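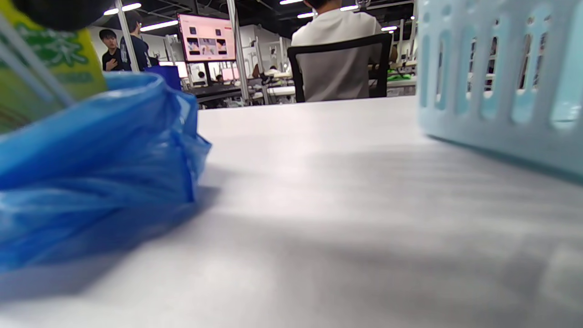 Cartas de Mirkau: relatório do trabalho de grupo

O nosso grupo estudou a correspondência de Mathias Kuster, tipógrafo que saiu de Mirkau em novembro e se instalou em Sirkach com a mulher e os filhos. O conjunto tem 58 cartas, quase todas dirigidas à irmã, que ficou em casa dos pais.

Éramos quatro alunos. Dividimos as cartas em 4 maços, pela ordem em que a família as guardou, e cada um transcreveu o seu. A letra de Kuster é regular, mas ele escrevia nas margens quando o papel acabava - e aí perdemos bastante tempo. Três cartas não têm data. Colocámo-las pelo assunto: duas falam da procura de quarto e a outra da doença do pai.

Os temas mais frequentes são o dinheiro, os documentos de viagem e as notícias dos vizinhos. Kuster pede várias vezes uma certidão passada em Munden, que só aparece como recebida no terceiro maço. Sobre o trabalho na tipografia escreve pouco.

Não conseguimos identificar "o Wan", nome que surge em várias cartas. Pode ser um colega de oficina ou o senhorio. Também faltam as respostas da irmã, e por isso só conhecemos um lado da conversa.

As transcrições ficaram na biblioteca da escola, com um índice de nomes e lugares.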